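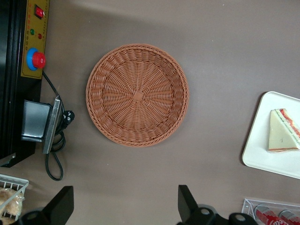 Bread baskets: what we have and how to look after them

The kitchen shelves at Wallville were sorted out in September 2025, and the baskets have come off best. We had been keeping them in three different cupboards, and most people only knew about one of them. They are now all on the long shelf to the left of the sink, at a height everyone can reach.

The round woven ones are for the table. They are the terracotta-orange kind, with a low sloping side and a thicker braided rim, and we have 14 of them after Lejla Živković brought back the four that had been at her house since the March supper. Each holds enough rolls for one table of six. If you are serving sliced loaf, use two, or the slices pile up and the bottom ones get squashed.

The white wire baskets are for bread that is still wrapped. Please don't put wrapped bread on the tables or unwrapped bread in the wire ones. Crumbs drop straight through the grid and we find them on the worktop the next morning.

Cleaning

Turn the woven baskets over and tap the base. Most of the crumbs come out of the middle, where the strands meet, and a dry pastry brush will get the rest. There are two brushes in the drawer under the kettle. If something sticky has been spilt, wipe with a damp cloth and leave the basket upside down on a rack overnight. They should not go in the dishwasher. Two went through it last year and the rims have not been right since – we now use those for onions.

The wire baskets can be washed with everything else.

Lining

Tihomir Petkov has hemmed 19 cotton squares to go in the table baskets. They are in the blue tin, folded in quarters. Take them home to wash if you can, at 40 degrees, and bring them back the following week. Paper napkins will do if the tin is empty.

Bread orders

Malinowski will carry on supplying the rolls through the autumn. The order has to be in by noon the day before, and the number to quote is 687. Blagoje Papadopoulos is placing the orders until Christmas, so tell him if your group is going to be larger than usual. Leftover rolls can be taken home at the end of the evening or put in the freezer, bottom drawer, with the date on the bag.

We are still short of a large basket for the serving hatch. If you have one you no longer want, at least 40 cm across and with handles, please leave it in the kitchen with a note for Houshang Ghaffari.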